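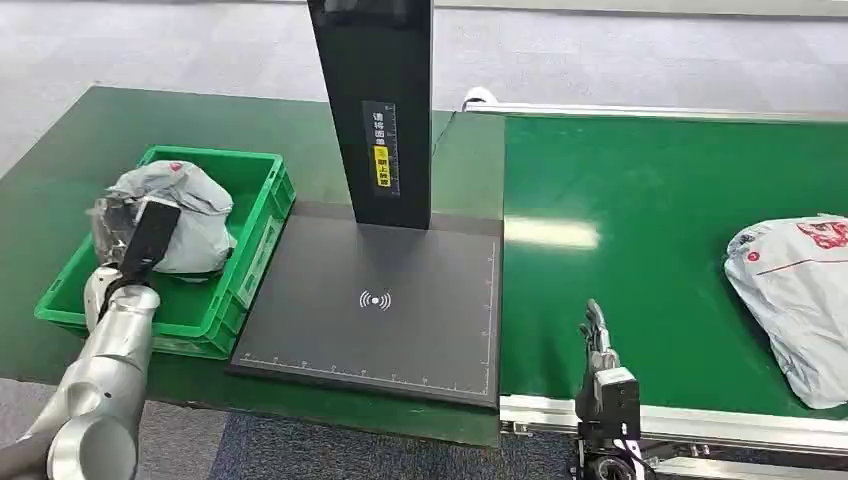

Do I need a law degree to be a paid court observer?
A law degree isn't needed, and most of the people who have done this work for us don't have one. You need to be able to sit still, hear well enough to follow a fast hearing, and write down what was said.

Court observers wanted, Mellor County bail hearings

Homel is looking for 11 people to sit in on bail hearings at the Mellor courthouse through February and record what happens in them. The project is called Plividley. It pays $400 for the month, in one payment at the end, plus bus fare or parking.

The county says every person brought before a bail judge gets an individual hearing, with their income considered before an amount is set. That may be so. We have read the county's own summary of 592 hearings, and in 179 of them the line for income is blank. A blank line could mean the clerk was in a hurry. It could also mean the question wasn't asked. The summary doesn't say, and we have stopped expecting the next one to.

So we want people in the room with a pen.

What you would do

You would cover two morning sessions a week, starting at 8:30 a.m. and usually over by noon, though the court keeps its own idea of time. For each hearing you fill in a one-page form: when it started and ended, whether a defense lawyer was there, whether the judge asked about work, rent or family, what the prosecutor asked for, and what was ordered. There is a space at the bottom for anything else. Please don't use it to tell us whether you thought the judge was nice.

You type your forms into Grimadix, our records system, the same day. It is slow and it logs you out. Plan on an extra half hour.

Training is one evening, 6 p.m. to 9 p.m., and you will be paid for it separately.

Who should apply

Anyone 18 or older who can get to the courthouse on their own. People who have been through a bail hearing themselves are welcome, and so are people who think the system works fine. We would like a few of those, in fact. If the forms only come from people who agree with us, the county will say so, and it will have a point.

You can't take part if you have an open case in Mellor, work for the court or the prosecutor's office, or have a close relative who does.

What we can't promise

Bail hearings are open to the public, but you may still be asked who you are and why you're writing. Some days you will sit for an hour and hear two cases. And the report may change very little – the last one on this subject got a polite letter back and a meeting that was moved twice.

How to apply

Write to Lucero Chávez, project coordinator, at the Homel office, or leave a letter at the front desk before 5 p.m. Tell us in one page which mornings you are free and about something you had to write down accurately, for any reason. No résumé, please. Everyone who writes will get an answer, including the people we turn down.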